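Review: a week and a bit with the Nevia home helper (laundry, mostly)

I have wanted a machine to do my laundry for as long as I've had laundry. My mother bought a front loader in 1981 and I remember standing in front of it as a kid and asking when it was going to get the clothes out and put them in the drawer. She laughed. I wasn't joking then and I'm not joking now, so when I got the chance to have a Nevia in the house for part of August, with the chores package loaded on, I said yes before the email had finished loading.

Quick background for anyone landing on this page from the vacuum reviews. Nevia is the two-armed helper from a small outfit called Kouris. It has hands with proper fingers, it rolls, and it takes spoken jobs or jobs from the app. The app is called Flellia, and I still have to look at the icon to remember that. I paid for the short rental like anyone else would, and I've sent the thing back. Nobody at Kouris has read this before you.

What I wanted to know was simple. Can it do a chore from start to finish while I'm in another room? I don't care if it's slow. My dishwasher is slow and I adore it.

SETUP

Delivery was on a Friday. Two people brought it in, unpacked it, and were out of the house before my coffee was cold. Then you walk it through each room and tell it what the room is for and what lives where. "Socks go in the second drawer." "Towels go on the shelf in the hall." I found this part huge fun, and I talked far too much. It keeps a plain list of what you've told it, and you can fix the list in the app, which I had to do after I told it the cat's blanket was mine.

My friend Fotini Fragkou came over for the first evening. She does hotel housekeeping, has for years, and she is exactly the person you want next to you on the couch while a robot tries to fold a pillowcase. She gave it the first one out of kindness. By the fourth she had her shoes off and was coaching it out loud.

THE EASY STUFF

Carrying. It's so good at carrying! Basket from the bathroom to the laundry room, basket back again, a stack of towels along the hall without dropping one. If your knees are bad or you live with stairs between you and the washer... well, it doesn't do stairs, so scratch that second one. But on one floor it's a wonderful porter.

Opening the washer door, fine. Loading, fine, as long as the clothes are already in the basket. It pushes them in by the handful and checks the rubber seal for stragglers, and it found a sock in there that I think had been going around since spring. Pressing the buttons was hit or miss on my machine because they're the flat touch kind. Twice it started the wool cycle for bath mats.

Wiping a table, good. Picking shoes up off the floor, good, and it pairs them, and I got an absurd amount of pleasure from seeing my shoes in pairs.

THE HARD STUFF, WHICH IS CLOTHES

So, picking up clothes somebody has dropped. I'd have guessed this was the easy end of laundry. You see a shirt, you grab the shirt. Abdul-Rahman Bonsu, who runs the repair bench where I get my appliances looked at and who knows a lot more about motors than I do, told me to expect trouble here and he was right. A mug is always the shape of a mug. A T-shirt is a new shape every time you let go of it, and half of it is hidden inside the other half.

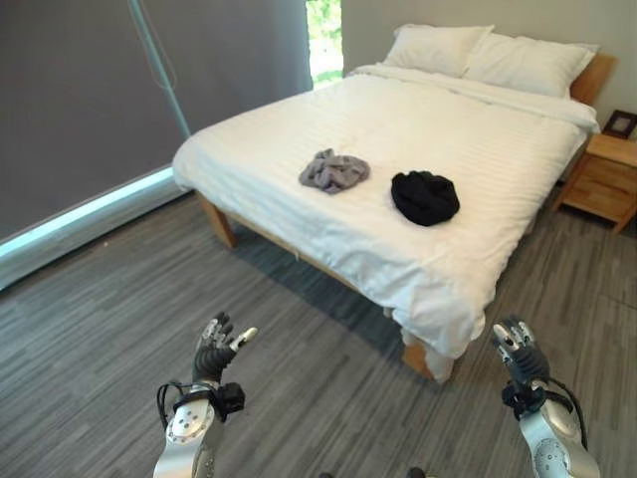 Fabric is where I'd look first with any of these machines, whoever makes them, and it's the test I'd suggest if you ever get to try one in a store. Skip the towels, because a flat square towel flatters everybody. Give it a couple of things dropped the way you drop them at bedtime, like the gray one and the black one on that white duvet, and ask for them folded. Light gray with soft folds gives a camera a fair amount to go on. A black garment balled up into a little mound gives it next to nothing, and even I can't tell whether that one has sleeves. If I were buying, the black one is the only result I'd care about.

Nevia's results, in my house, with my clothes: it got hold of a dropped garment nearly every time. It pinches a bit of cloth, lifts, lets it hang, has a look, finds a second spot and pinches that too. With a T-shirt this ends, most of the time, in something you'd call folded. The sleeves are in, the edges are sort of square. Fotini's verdict was that it would pass in a drawer and fail on a shelf, and I've been using that as a grading system ever since.

Jeans, very good, better than mine. I think the weight helps. Dress shirts, no. It buttons nothing and it folds the collar under. Leggings came out as a tidy sausage, which is how I do them too, so full marks. Anything inside out stays inside out. There's a setting in Flellia to turn things right side out first and I tried it on one sweater and went and made lunch and ate lunch, and it was still up to the elbow in it when I got back. I turned it off.

Fitted sheets. I know you're going to ask. It asks you to do it. A message comes up on the phone saying "This item needs help." Same, Nevia.

MAKING THE BED

I had high hopes and they were half met. It can pull a duvet up and it can set pillows at the head end, and on a bed with space on both sides it does a decent job of walking – rolling, I mean – from one side to the other and evening things up. What it can't do yet is tell "made" from "nearly made." One morning it left a good foot more hanging on one side and reported the job done. I moved it over. That took me three seconds, and I'd have had to come and check either way.

It also won't make a bed with anything on it. Clothes, a book, a cat, it stops and sends you a question. I like this! I'd much prefer a question to a cat in a duvet cover. But it will not move the clothes first and then carry on, even though moving clothes is a job it knows. You have to give it the two jobs one after the other. This bugged me more than anything else all week, because a chore in real life is nearly always two or three chores in a trench coat.

IS IT SLOW?

Yes. A full basket of mixed clothes took it roughly 3 hours, folding and putting away. I would do that in the length of one TV show. But I did watch it and think, well, I was out in the yard for those hours, and the drawers are full now, and the shirts are a bit wonky, and who's going to see them.

Noise is low, a sort of whirr and a click when the fingers close. You could sleep through it with the door shut. You could not have it in the room with you during a movie.

The battery gave me most of a basket before it went off to charge, and it picked up where it left off without being told. That's the kind of thing that makes me trust a gadget.

WHAT IT COSTS

My rental plan was 3000 up front for the whole period, and 3333 if you add the kitchen pack, which I didn't. I can't say that's good value for folded jeans. I paid it out of curiosity and savings. If you need help at home because of your hands or your back, a person for a few hours a week gets you much more, and the person can do a fitted sheet.

COMPARED WITH THE OTHER ONE

A few of you asked how it stacks up against Zundanness, the cabinet thing you clip clothes to and it folds them inside. I had one on loan last winter. It folds much more neatly than Nevia and much faster. But you have to clip every item on yourself, the right way up, and by the time I'd done that I had done the worst part of the job. Nevia gives you worse folding and takes over the finding, lifting and putting away. I'd take Nevia's version every time, and I say that as someone who likes a crisp stack.

Abdul-Rahman disagrees, by the way. He'd have the cabinet. He thinks one job done properly is worth a dozen done to drawer standard, and he points out that the cabinet has far fewer joints to wear out. He's seen the inside of a lot of machines so I'm passing it on.

CAN MACHINES DO THE CHORES YET?

Some, in parts, if you stay within shouting distance. Carrying and loading I'd hand over tomorrow. Folding I'd hand over for everything except what I wear to work. Bed making needs another year or a fussier robot. And I never once got a whole laundry day, floor to drawer, without at least one message on my phone.

I'd still have it back in a heartbeat. I missed it the first evening after pickup, when there was a heap of clothes on my bed and I had to deal with it myself before I could get in.

Four out of five for how much I enjoyed it, two and a half for what it got done. I've asked Kouris to let me know when it can do collars, and if they do I'll rent again and update this page.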